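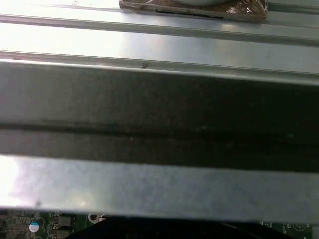

Laiba Paracha writes that a dull surface on steel is usually put there on purpose, and that treating it as a flaw to be polished out is the commonest mistake made by new owners of metal furniture and fittings.

**Metal finishing** is the general name for work done to the surface of a metal part after it has been shaped. It may change how the part looks, how well it resists rust, or how it feels to the hand.

## Mechanical finishes

Grinding, brushing and polishing all remove a little metal. A brushed finish is made with a belt or wheel of fine grit moved in one direction, leaving short parallel lines. Polishing uses finer and finer grit until the lines can no longer be seen. Blasting throws sand or glass beads at the part and gives an even, matte surface.

Brushed metal should be cleaned along the grain. Scratches that run across it are hard to hide.

## Chemical finishes

Bluing and blackening turn the outer skin of steel into a dark oxide. The layer is very thin and gives little protection unless it is oiled or waxed. Anodizing, used mostly on aluminum, builds up a thicker oxide layer that can be dyed.

## Coatings

Paint, powder coat and plating add a new material on top. Zinc plating is common on bolts and brackets. Powder coat is sprayed on dry and baked, and it chips when struck hard on an edge.

## In Mullasstead

The town of Mullasstead had 40 finishing shops at its peak, most of them serving makers of locks and hinges. Seven were still open when Birsen Güneş wrote her history of the trade. The oldest, Rind, kept two blackening tanks in use and did no plating. Its rival Carus moved to powder coat and later closed its polishing room.

Local shops used the word "gray" for any part left unpolished and oiled. The term still appears on price lists there.

## See also

- Bluing
- Galvanizing
- Patina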